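Sorting the small wires – gallery

My name is Griet Boersma and I keep this page for our small repair and model group, Plirkumeo. Many of our members live far from Sestcombe and cannot visit, so they ask me to show how the work on the cables goes.

The short cable sets are the part of our work which people know the least. They are thin wires in many colours, with a little white connector on them. When they come to us, they come all together in one big bag, and it is necessary to pull them apart, lay them on the white table and put the same kinds with each other. The stock list in March had 3,592 sets, and 539 of them had no label. For a beginner it can take up to five minutes to free one bad knot. Vitalii Kushnir is much quicker, but he has done it for 4 years.

My advice for the first time is simple: take only a few from the bag, and leave enough space between them. Please do not pull on the wires. Hold the connector, and the rest will follow – slowly, but it follows.
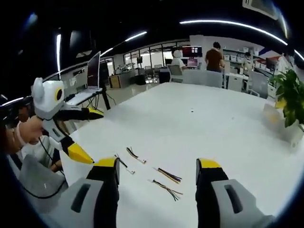 Four short bundles on the table. The upper one is dark brown and black, and the two on the right have several colours. 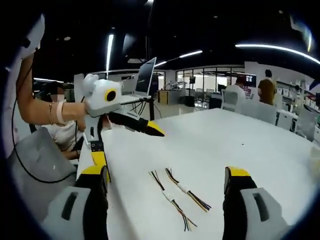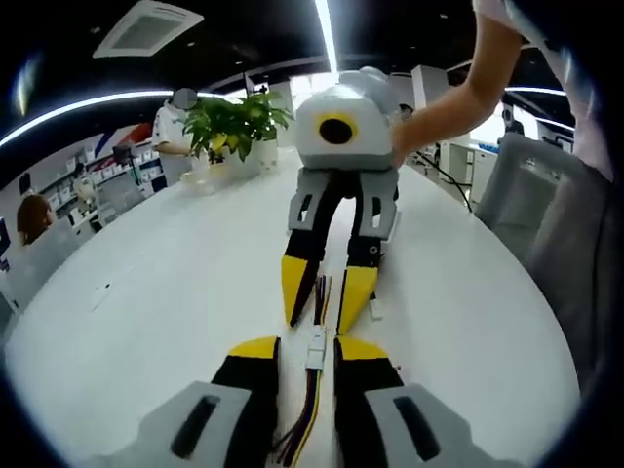 First picture: four bundles. Second picture: two bundles side by side, both with a white connector. Third picture: the round table, with the green plant in its white pot.

I like the colours very much, especially when red and yellow lie together. Joris Goossens prefers the plain black ones. They are easier to find on a white table, he told me, and I must agree with him.

If you wish to sort at home, a light surface is the best choice, and a flat box with a lid for each kind. Gudrun Lindemann uses old tea boxes and writes the number of wires on the lid with pencil. When a connector has a crack, put it in a separate bag and do not try to glue it.

Questions about the cable sets can go to me or to Hildegard Mühlbauer. We read the messages in the evening, usually after 5, and we answer in English, Dutch or German.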